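The flowers never die, which is the trouble with them

Nokuthula Lekota has been arranging artificial flowers for a living long enough to have heard every joke about forgetting to water them. She laughs at the first one of the day. After that she charges for it, or says she does.

Her shop, Mofokeng, takes its name from her grandmother's side of the family and rents out silk and plastic arrangements to dentists, model homes and one funeral parlor that would prefer not to be named. It has 235 vases on its shelves and, at last inventory, 3030 stems. I asked whether she counts them herself.

"Every August," she says. "It's my beach vacation."

She came to the trade from real flowers, after nine years at a florist in Udmont where the cooler broke down each summer like clockwork. "I spent half my life throwing away brown things. Then a customer asked for fake peonies for her mother's room at a care home, and I was very snobbish about it. Very. I made them up in ten minutes and the mother had them for four years. Nothing fresh I ever sold lasted past the second week."

She still believes most people do it badly. The usual crime is leaving a stem exactly as it came out of the box, straight as a ruler.

"Bend it! A tulip in a vase is a drunk. It leans on the furniture. If yours is standing at attention, everyone in the room knows you got it on sale."

Her other rules are fewer than you might expect. Lay everything flat on the table first and look at it for a while. Pull the leaves open by hand, as they arrive squashed. Start with the tall pieces, and keep a few back, even if the vase looks hungry. Glass she approves of, with reservations – clear glass shows the stems, and plastic stems are nobody's best feature. She prefers it colored.

"Green hides a multitude of sins. Pink hides fewer, but people forgive pink."

What about red and yellow together, which my own mother considered fit only for mustard and ketchup?

"Your mother was buying the wrong yellow," she says, and moves on.

Dust is the real enemy. Lekota tried a spray called Plideck, which made the leaves shine like a bowling ball, and went back to a soft paintbrush and a hair dryer on cool. She cleans each rental between clients and has found, wedged down among the stems, earrings, gum and a tooth. (The dentist said it wasn't one of his.)

Does she keep any at home?

"God, no. I have a cactus," she says. "I think it's dead. It's hard to tell, and I'm not going to be the one to ask." 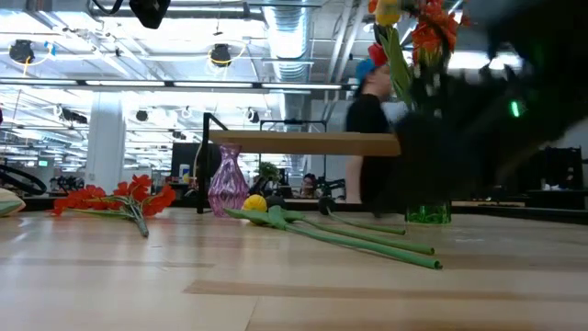

Red and yellow above the green vase, with the pink one still to fill.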